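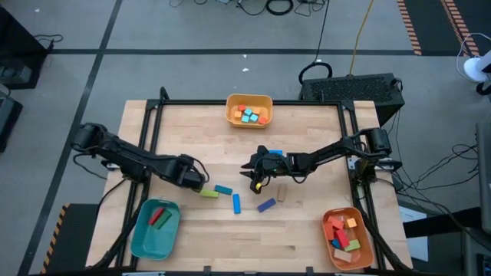 Blocks and bins, mid sort.

26/03/2018
By Kimutai Mwakalinga

Quick one on toy blocks. Use low open bins, no lids. Lids get lost. One bin for cubes, one for the long ones, third for whatever is left over. Tip everything out first, then sort. Faster then digging.

Wiping down: damp cloth, drop of dish soap, dry right away. Wood ones dont like soaking. Ours is over 500 pieces now so I do one bin a week.
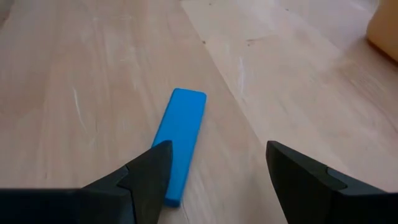
Scuffs on pale wood, try a pencil eraser first, go with the grain. Deeper scratches need a bit of wax, buff after. Test it somewhere hidden. Bins go back on the low shelf, heavy one at the bottom. More in May, probaly on puzzles.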